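A Tuesday at the Modton paper mill

The mill at Modton opens its gates to visitors once a year, in January, when the second machine is down for maintenance and the place is quiet enough for people to hear a guide talk. I had wanted to go for a while. I bind books as a side job and buy most of my text paper from a dealer who gets it from Modton, so I wanted to see where it starts.

The bus from the station drops you at the bottom of the hill by the old loading dock. From there you follow the fence to the gatehouse, sign a sheet, and get a vest, earplugs and a hard hat. My group had the 9:30 slot. Most of the others were retired people from town who had family at the mill at one time or another, plus a couple of students and a man who sold printing ink.

Our guide was Pirjo Hyvönen, who started in the finishing hall and now runs the test room. She speaks quickly and doesn't use notes. She told us the mill has been on the same bend of the river since the first owner, a flax merchant, went broke trying to spin linen there. Paper came later, made from the rags left over.

We began outside at the pulp storage. Modton stopped making its own pulp years ago and buys it in bales now, mostly long-fiber softwood with some eucalyptus for the smoother grades. The bales look like stacks of thick blotting paper tied with wire. A forklift takes them to the conveyor, the wires are cut, and they drop into the pulper, a tank with a rotor at the bottom. We stood on a grating and looked down into it. It looks like oatmeal and smells like wet cardboard, with something slightly sour under it.

After the pulper come the refiners. Pirjo spent longer here than I expected, and I was glad of it. Refining roughs up the fibers so they grip each other in the sheet. Too little and the paper is weak and fuzzy. Too much and it turns hard and brittle and curls when the weather changes. I have had both kinds on my bench. She said the operators on the older line still squeeze a handful of stock to check it, even though the meter beside them gives a reading.

The running machine is the smaller of the two, called Kekana after the firm that rebuilt it. It takes up most of a long hall, and you walk beside it from the wet end to the dry end. At the wet end the stock is nearly all water. It spreads onto a moving mesh and in a few seconds you can see it change from shiny to dull as the water drains. That line between shiny and dull is called the dry line, and the crew watch it all day. If it moves, something upstream has changed.

Then the presses, then the dryers, which are steam-heated cylinders under a hood. It is very warm there and glasses fog up. I took my coat off and carried it for the rest of the tour. At the end the sheet is wound onto a steel spool, and when the spool is full they switch to an empty one without stopping. We waited to see a change. It took 3 seconds and was over before the man next to me had his phone out. 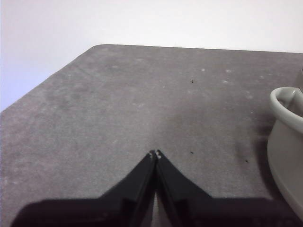 The test room is upstairs, away from the machine hall, and it is kept at a fixed temperature and humidity. Paper takes up moisture from the air, so a strip measured in a damp room gives a different number than the same strip in a dry one. Samples from each reel rest there before anyone tests them. Pirjo showed us the tear test, the fold test and the one I liked best, where a strip is clamped and bent back and forth until it breaks. Her best sheet in the fold test, from a cotton blend they no longer make, went 2525 double folds. The ordinary book paper that came off the machine that morning gets nowhere near that, and doesn't need to.

She let us handle samples from three grades. Dustent is the cheap uncoated one, a little gray, used for school workbooks. Fonero is the cream book paper, the one I buy. The third had no name yet and was still in trials. I asked about grain direction, since my last two packs of Fonero had been cut the wrong way for folding. She said the sheeting is done by the dealer and not at the mill, and that the ream label should have the long-grain mark on it. I checked when I got home and mine does not, so I will be calling the dealer.

The last stop was the finishing hall, where the big reels are slit into smaller ones and wrapped. There is less to see, but it is the loudest part of the mill and the earplugs are needed. Trimmed edges get sucked up through a pipe in the ceiling and go back to the pulper.

Coffee and cinnamon buns were served in the canteen. There was also a small display of old watermark rolls, and a price list from when a ream of writing paper cost less than my bus ticket. One of the retired men found his brother in a group photograph of the night shift and stood by it for a long time.

Some practical notes for anyone going next year. The tour is free but you have to book, and the morning slots go first. It lasts 2 hours with a lot of stairs, and the gratings are bad for thin soles. Bags have to stay at the gatehouse. No photographs in the machine hall without asking — they said yes to everyone who asked. The mill shop sells offcuts by weight in the entrance building and closes at noon. I bought a bundle of cream ends, long grain, enough for a dozen small notebooks, and caught the 12:20 back.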